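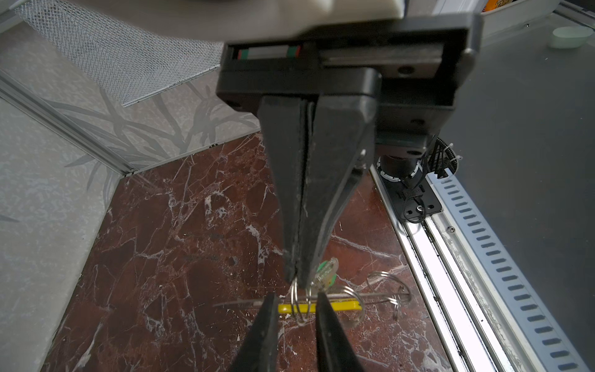 工单 1414:钥匙串拾取成功率不达标
项目:Havano 家务作业单元
提交人:Kohei Tamura
状态:处理中
优先级:中

问题
“收钥匙”任务连续两轮验收未通过。要求一次拾取成功率不低于 93%,夜间批次多次低于该值。失败类型集中在两种:指尖闭合后钥匙圈滑脱;夹住钥匙圈,抬升时其余圈环翻转,钥匙搭在台面上被拖行。同批次的杯子、遥控器任务无异常。

环境
台面:深红褐色大理石,白色纹理密集
规划模块:Ekex
12 月更新过一次指尖垫片

排查记录
09:20 复位零点,重跑 8 次,滑脱仍出现。排除零点漂移。
10:05 查看分割结果。台面白纹与银色钥匙圈边缘混淆,抓取点偏到纹路上。换纯色垫板后抓取点恢复正常。
11:40 闭合力上调 2 档。滑脱减少,翻转无变化。
14:15 抓取点由钥匙圈改为钥匙柄。翻转减少,但柄部平贴台面时指尖插不进去。
15:30 Kaneko 回复:垫片硬度与旧批次一致,不建议继续加力。

初步结论
视觉与抓取策略各占一部分原因。多环连接件抬升后的姿态目前无法预测,Ekex 按刚体处理,模型本身不适用。

临时措施
1. 验收时铺纯色垫板,报告中注明。
2. 抬升速度减半,抬升后加一次姿态检查,不合格则放回重抓。
3. 对外文档中“整理随身物品”一项暂不包含钥匙串。

待办
Nalover 提供带纹理台面的补充标注数据;收到后在原台面上复测,不铺垫板。

备注(Tamura)
客户问能否按“可用于家庭”交付。杯子可以,钥匙不行,请勿合并表述。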